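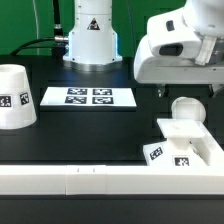 **Re: [robots-list] open day at Gradlow, who's coming / what to bring**

Hi all, quick one as I've got a train to catch.

On 14:20 the Dredance end wrote:

> Can someone who went to the May demo at Vamberg say how the bench was laid out? We've got two arms for the open day and one table, and the last time we tried it the visitors mostly saw us recalibrating. Also do we need printed tags on everything or just the board? And is a green backdrop worth the bother?

Went to Vamberg, stayed for both runs, so answers in order.

Layout: two white arms over one black table. Matt black, get matt, our shiny one at Gradlow throws the ceiling lights straight back. Flat board with four tags (two by two) on the table in front of one base, second arm coming in from the right. White rail right across the front. Leave the middle clear, people want to see the gripper come down.

Tags: on the fixtures as well, yes. They had two on the cone thing at the left and two on the base block of the printed stand at the right, set at different angles. I asked and was told one tag per part was fine until somebody leaned over and blocked it. Ours are still one per part. I'll print more, 200 on order already so no excuse.

Backdrop: yes. Plain green, flat, no creases. Ours has been folded in a cupboard all winter, someone please iron it.

Timings from the demo, for whoever is writing the rota. Set up took them 33 minutes from doors open to first move, and that was with the arms already bolted down. Each run was kept short and then questions. 30 people per slot was too many, the back row saw nothing but heads. I'd go for half that and put a screen up.

They were running Fu for the planning side, same as us but a newer build. Don't upgrade before the open day!! Ticket 454 is still open and it's the one that stops the arm dead halfway through a move. Had it twice last month.

Other bits
- cables: tie them back before the public come in, ours trail everywhere
- warning sticker on the base needs to be facing the vistors
- spare gripper fingers, at least one set
- tape for the floor line, the yellow stuff not the white

Still need: somebody to do the talk at the start, and a van. Dredance, can you bring your own rail or are you expecting ours? Ours is a bit short for two arms tbh.

Will send the parking thing tonight if the wifi on the train is up to it. Reply to the list please not just to me, I loose things.

Gradlow bench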